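Thread: my visit to the open day of the Pridora laundry robot, in Bilcombe. I try to write it short but I am not good in short. Please be patient with my English also. 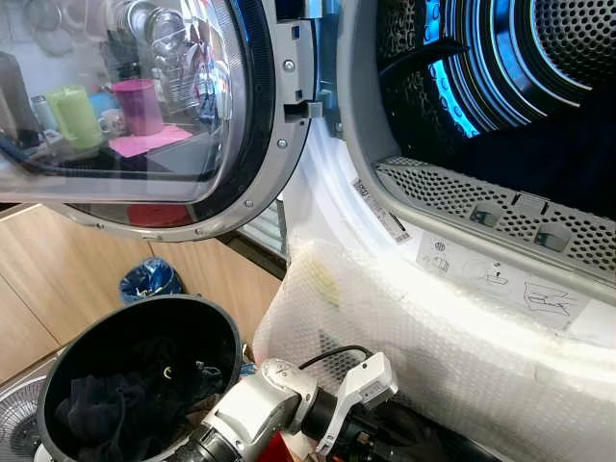
I was there because my cousin sent me the link and wrote only "you fold shirts for a living, go and see your competitor". I work in a small laundry for hotels. So I went with a little bit of suspicion, I admit it.

The place is behind the old Morelli tile shop. You must go through the yard and ring a bell. There is a paper arrow on the first door and no arrow on the second, and I stood at the second door quite a long time.

Each group had 15 people. They gave us coffee, one rule (do not cross the yellow tape) and a sheet where you write your questions. I filled both sides of mine.

Ada Mazza made the introduction. She speaks fast but very clear, with her hands. She said they chose laundry for the demonstration as everybody in the room has done it, so everybody can judge. I liked this thought.

The room is made like the corner of a home. A dryer, cupboards, cups and glasses on a shelf, a little bin. I expected something like a factory, with cages and warning lights. It was closer to my aunt's kitchen.

The job they explained to us: clothes from the bucket, into the dryer drum, close the door. For me this is four seconds and I do it while I speak on the phone. For the arm it is a long list of small decisions, and each decision can go wrong in its own way.

First decision is the door. It is round and it swings wide, and the arm must remember where it is all the time, so it does not knock it with the elbow. Ada called the door "our best teacher". In the first month they had many bumps, she told us.

Second is dark clothing. I asked why they did not take white towels, which look nicer for visitors. Nazar Stetsiuk answered me. He said dark navy is difficult, the folds disappear for the camera and two pieces can look like one piece. So they practise with the difficult colour.

I can confirm this from my own work! When we have the navy uniforms from the restaurant, I also find a sock inside a sleeve when it is too late.

Our group saw 10 tries. I wrote a small mark for each one on my sheet. In 2 of them the cloth fell on the floor in front of the machine. The arm stopped and waited, and Nazar picked up the cloth with no drama and they started again.

The longest try took 68 seconds. It does not sound like much, but a room full of people watching one trouser leg is very quiet. When the leg finally went over the edge of the drum, a man near me clapped and then looked embarrassed.

What surprised me is how gentle it is. I imagined that it would push. It goes in slowly, opens the grip, comes back a little, and only then turns. My colleague on the morning shift is not so gentle — I will not write his name.

Someone asked about the lint filter. It sits at the mouth of the drum, and there is a sticker with drawings of how to clean it. Can the robot do this? Nazar said not yet, the tabs are small and lint is soft and it sticks to everything. They want to try it in August.

For me this was the most interesting minute of the visit. Loading is the easy part of a laundry. The filter, the button left in a pocket, the wool jumper that must not be there — these things eat my day. I wrote it on the sheet and I hope they read it.

A boy asked if the robot has a name. Ada said in the papers it is Flernell, and in the workshop it has other names when it drops things.

Can it take my job? I asked this directly, it seemed silly to go home without asking. Ada did not laugh. She said at this speed it would need the whole night for one of our hotel trolleys, and that she thinks more about people who cannot bend down to a machine any more. My mother is one of them, so I had no quick reply to this.

Practical things if you want to go: it is free, but you must put your name on the list before. Wear warm socks, the floor is concrete. There are not many chairs and the older visitors should have them.

They will open the doors again, the date is not decided. I left my email. If they write to me I will add it under this post.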